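杯垫

杯垫，就是垫在杯子、瓶子、碗盏底下的那一小片东西，用来隔开容器和桌面。各地叫法不一样，有叫杯垫的，有叫茶垫的，我外婆那一辈管它叫“托子”，跟盖碗底下那个托子混着叫，叫了一辈子也没出过岔子。这个词条归在“桌面用品”底下，我接手写的时候只有两行字，越写越长，编辑群里的Hilde Groen说你干脆写成一本书算了（她自己写的“餐巾环”词条比我这个还长，她好意思！）。

我主要写软木的，别的材料也都会讲到，只是软木我用得最久，话也最多，请多包涵。

名称和范围

先把几样容易搞混的东西分一分。杯垫通常只垫一个杯子，直径比杯底大一圈就够。餐垫要大得多，盘子刀叉都摆在上面。隔热垫也叫锅垫，厚，专门对付刚离火的锅。杯托一般有边、有凹槽，多半是配套茶具里的一件，茶托就属于这一类。还有一种是布做的，边上缝一圈，北方朋友喜欢叫“小方巾”，我觉得算杯垫，Diễm Đinh觉得不算，我们在讨论页上吵了两个多月，最后写成“有时也归入杯垫”，这句话是她拟的，我服。

啤酒垫单独有词条，这里只带一笔：厚纸浆压的，吸水，印广告，喝完了在背面记账，后来成了收藏的门类。

材料

软木

软木来自栓皮栎的树皮，剥了还会再长，所以一棵树能剥许多回。做瓶塞剩下的边角料打成颗粒，加胶压成大块，再切成片，就是市面上大多数软木杯垫的来历。颗粒有粗有细，凑近看得出来：粗的像芝麻糖，一粒一粒深浅不同；细的颜色匀，远看就是一片米黄。整片切下来的天然软木也有人做，贵，纹路好看，可是容易沿着天然的孔眼裂开，我有过两片，都裂了，现在在花盆底下服役。

软木的好处是轻，有一点弹性，杯子放下去声音闷闷的，夜里写东西的人会懂这个好。它里面全是封闭的小气室，所以隔热不错，表面又有点涩，瓶子不容易打滑。坏处也得说：它吸色。咖啡、红酒、酱油，沾上了就是一个印子，擦是擦不掉的。边缘会掉渣，用久了杯底带起一点碎屑，粘在衣服上挺烦人。还有，薄的软木垫会粘在杯底上跟着走，你端起杯子喝一口，它在半空掉下来，啪嗒一声掉进别人的汤里。（真事，Loan Khổng的汤，她那天穿白裙子。）

纸和纸浆

便宜，能印，吸水，用几次就起毛。咖啡店和酒吧用得多。湿透以后会鼓起来，晒干了也回不到原来的样子。

布、毛线和草编

钩针杯垫是很多人学钩针的第一件作品，我也是，钩出来是个碗。后来才知道是加针不够，一圈一圈收着了，边就翘起来。草编、藤编的透气，夏天看着舒服，可是缝里存灰，而且底下不平，高脚杯站上去我总是提着心。毛毡的吸水好，颜色多，沾了茶渍还能泡着洗，洗完要平铺晾，挂起来会变形。

石材、陶瓷和硅藻土

石头和陶瓷的重，不会跟着杯子跑，底下要是没贴脚垫就容易刮桌子，买的时候一定翻过来看一眼。硅藻土的吸水特别快，水滴上去一眨眼就没了，刚买回来那几天我往上面滴水玩了好久。时间长了孔会被堵，饮料里的糖和奶堵得最快，用细砂纸轻轻磨一磨能恢复一些。

木头、竹子、金属、硅胶、皮革

木头和竹子的要上油或上漆，不然水印比桌子上的还难看，那垫它做什么呢。金属的冰，响，多半还得在上面再贴一层别的。硅胶的好洗，防滑，就是爱粘毛，家里有猫的朋友请三思。皮革的越用颜色越深，喜欢的人很喜欢，我是那种会把它弄发霉的人，不多评价。

尺寸和形状

圆的最常见，方的其次，再往后是六边形、叶子形、唱片形，还有做成一片吐司的。尺寸没有统一标准，选的时候量一量自己最大的那只马克杯的底，垫子每边多出一指宽，放杯子的时候就不用瞄准。瓶装饮料的底一般比马克杯小，普通杯垫都放得下。大肚子的茶壶就别勉强了，去找锅垫。

厚薄也要紧。太薄的水会透过去，等于没垫；太厚的杯子放在边上会歪。我手上最老的一套是Cleller的软木垫，厚薄正合适，买的时候一套十六片，现在凑不齐了，搬一次家少几片，也不知道都去了哪里，沙发底下我找过。

印字和图案

杯垫是一块很小的版面，可是人盯着它的时间很长，等菜的时候、开会的时候、没话说的时候，都在看。所以很早就有人往上面印东西。酒厂印商标，旅馆印地址，航船公司印航线图，旅游纪念品店印城市名字。地名类的尤其多，巴黎、里斯本、威尼斯，埃菲尔铁塔能画出几百个样子来。

字的排法主要有两种。一种放在正中，直排或横排，杯子一放就盖住了，要喝完才看得见。另一种沿着边走一圈，杯子放上去字还露在外面，这一种我更喜欢，设计的人是想过杯子的！不过绕圈的字有一半总是倒着的，得转着看，小孩子最爱转。

软木上印字多用丝网印或者激光烧。丝网印的颜色饱，磨久了会一块一块地淡；激光烧的是焦褐色，细线条很清楚，摸上去微微凹下去一点，刚买来有股烤过的味道，放几天就散。

Nhàn Tạ在Vullham管过一间卖印花杯垫的小铺子，她跟我讲过，卖得最慢的是印了长句子的，卖得最快的是只印一两个词、再加一圈细线的。她2021年6月22日寄给我一包样品，七十片，一片一个花样，我到现在还没有全部用过一遍。其中有片印错了字母，她特意在包裹里写明那片归我（我收着呢，谁也不给垫）。

用在哪里

喝茶喝咖啡不用多说。容易被忽略的是瓶装饮料。大家觉得瓶子不是杯子，随手就放在桌上了，可冰箱里拿出来的瓶子外壁会结一层水珠，顺着往下流，桌上留的圈比杯子还圆。塑料瓶装的茶、果汁、汽水都是这样。我家的规矩是从冰箱出来的东西，有一个算一个，都要垫。 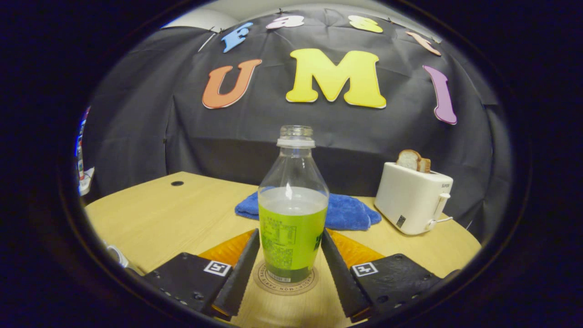 软木杯垫上的瓶装饮料，垫子边缘印有“MON PARIS”和“VOYAGE”字样。

办公桌上的用法又不同。桌上有电脑有纸，垫子还有一个作用是给饮料定个位置，手伸过去就在那里，不会一胳膊肘扫翻。Ánh Cù在Giáp上班的时候，整层楼每人发一片，灰毡的，半年以后大半都拿去垫显示器脚了。

餐馆里，服务员先放垫子再上杯子，客人一看就知道这桌有人招呼过了。有的地方客人离座时把垫子盖在杯口上，意思是我还回来，别收。这个习惯不是哪里都懂，我就被收走过一杯没喝两口的酸梅汤，现在想起来还心疼。

桌面为什么会留圈

木桌面上的圈大致分白的和黑的。白圈是水汽进了漆层，还没到木头里，比较好救，用软布垫着拿温热的熨斗轻轻过一下，或者抹一点油脂放一夜，都有人成功过。黑圈是水已经到了木头里，和木头里的单宁起了反应，那就得打磨重新上漆了。浅色木纹的贴面桌好一些，表面一层多半不怕水，怕的是接缝和开孔的地方，水从那里钻进去，边缘会鼓。穿线孔旁边尤其要留神，饮料别往那边放。

清洁和保存

软木的用微湿的布擦，擦完立起来晾，两面都要见风。不要泡，不要进洗碗机，不要放暖气片上烤，会翘。翘了的可以拿几本厚书压着，压一个星期，能回来七八成。霉点用稀释的白醋擦，擦过有味道，晒一晒。

纸的就随它去吧。布的按布来洗。硅藻土的阴干。石头的擦一把就完事。

收纳我用的是一只旧的圆饼干罐，直径刚刚好，一片一片码进去，拿的时候倒着磕一下。市面上也有配好的架子，铁丝的、木头的，Fistier出过一款立式的，六十片能一气插满，我家餐桌太小，它来了人就没地方坐了，后来送给了Hilde。

收藏

收软木杯垫的人比收啤酒垫的少得多，毕竟软木爱掉渣，放久了颜色也会变深，叠在一起还互相染色。一般的做法是每片之间夹一张薄纸，平放，避光。交换的时候看三样：字有没有磨掉，边有没有缺口，背面有没有水渍。Loan手里有七百片，按城市排的，巴黎一个城市就占了两个抽屉，各种字体各种铁塔，她说看多了会觉得那座塔长得有点不对劲。

没用过的和用过的哪个更值得收，圈子里意见不一。我偏向用过的，上面那个浅浅的杯底印子每片都不一样。

另见

餐垫，锅垫，茶托，啤酒垫，栓皮栎，钩针编织，餐巾环（Hilde那条，备好时间再点进去）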